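## 4. Composite Ratings and Their Use in Commentary

### 4.1 Material

The analysis in this section is based on 229 televised regular-season games carried by Mthembu, each of which was transcribed in full, including intermission panels and the post-game segment. Playoff games were excluded. The panel format changes in the playoffs, and guest analysts outnumber the regular staff, so that any difference in the treatment of statistics could not be attributed to the rating itself.

The rating under study is the Horkatov score, a single value assigned to each goaltender after every start and displayed on screen in the network's own colours. It combines shot-based measures with two elements that Mthembu has not published in detail: a "pressure" adjustment, which gives additional weight to saves made late in close games, and an "influence" adjustment, which is entered by a human reviewer. The underlying shot data are licensed from Dodura and were available to us in the same form in which the network receives them. The two adjustments were not, and were treated as a residual.

Our sample contains 83 goaltenders. Those with very few starts were retained for the analysis of commentary but removed from the comparison of rankings, where a single poor evening can move a player most of the way down the list. The treatment of relief appearances follows Nordin's earlier proposal, under which a goaltender who enters after the first period is charged only with the shots he personally faced. Mthembu does not appear to apply this rule consistently. In several cases a relief appearance was scored as a full start one week and left out the next, and no correction was issued on air.

### 4.2 Coding

Transcripts were segmented in Evine and coded by 3 readers working independently. A passage was coded as a *citation* if the rating was spoken aloud, as a *defence* if the speaker offered a reason to accept it, and as a *challenge* if the speaker expressed doubt about it or preferred another measure. Graphics shown without comment were logged separately and are not discussed further in this section. Disagreements were settled in meetings held each Tuesday, with the original passage played back in full. Where no agreement was reached, the passage was left uncoded.
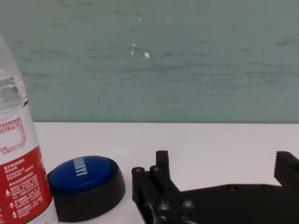
**Figure 2.** Bottled water with a red and white label.

One category required revision after the first round. Analysts frequently cite the score in a tone that is plainly sarcastic, and the readers had initially split on whether such passages should count as challenges. Seppälä argued that sarcasm directed at a colleague on the same panel is a social act and ought not to be read as a judgment of the measure. We have adopted a narrower version of her position: sarcastic citations are counted as challenges only where the speaker goes on to name a specific goaltender whose rating is said to be wrong. The effect of this decision is to understate the amount of open mockery in the material. Readers who prefer the broader definition will find the alternative counts in the appendix.

### 4.3 Rankings

When goaltenders are ordered by the Dodura measures alone, the upper part of the list is stable and largely agrees with the order produced by the Horkatov score. The middle of the list does not. It is here, among goaltenders whose save percentages differ by very small margins, that the unpublished adjustments do most of their work, and a player may be placed well above a rival whose record is better on every component we were able to verify.

The direction of these movements is not random. Goaltenders on clubs that appear often in the network's national window tend to be moved upward, and those on clubs seen mainly in regional broadcasts tend to be moved downward. We caution against reading this as deliberate favouritism. The human reviewer responsible for the influence adjustment has presumably watched more of the first group than of the second, and a late save that is seen live is more readily remembered than one reconstructed from a game sheet. A reviewer acting in complete good faith could produce the same pattern.

A second possibility is that the pressure adjustment rewards goaltenders on strong teams simply by giving them more close games to protect. This was tested by limiting the comparison to goaltenders with at least 40 starts and matching them on the number of third-period minutes played with a one-goal margin. The pattern weakened but remained visible.

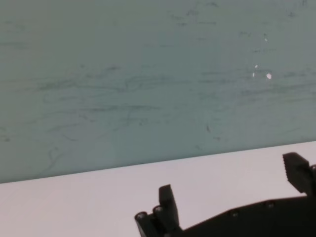

It should be noted that save percentage, the measure most often preferred by sceptical analysts, has well-known faults of its own. It takes no account of shot location, it is sensitive to the habits of the scorer in the home arena, and it treats a rebound allowed directly into the slot as though it were a clean stop. The challenge made on air is therefore seldom a methodological one. Analysts who reject the Horkatov score rarely say which component they object to. They say that they have watched the player and that the number is wrong, and the discussion usually ends there.

### 4.4 Defence and Challenge on Air

Defences of the score are concentrated in the weeks immediately after its launch in October and decline steadily through the winter. By March the rating is cited almost entirely without support, in the same manner as goals or penalty minutes. Challenges follow a different course. They are uncommon early in the season, rise when the first full rankings are released, and then persist at a low level - most often in games involving one of the goaltenders whose placement had drawn complaint in the newspapers.

The play-by-play announcers contributed very few passages of either kind. Their citations are brief, are usually tied to a graphic, and carry no evaluation. Former players are responsible for the greater share of challenges, and former goaltenders in particular objected to the ranking of peers with whom they had once shared a dressing room. Whether such familiarity makes them better judges or merely more loyal ones cannot be determined from transcripts, and the question is taken up again in Section 5 using the interview material.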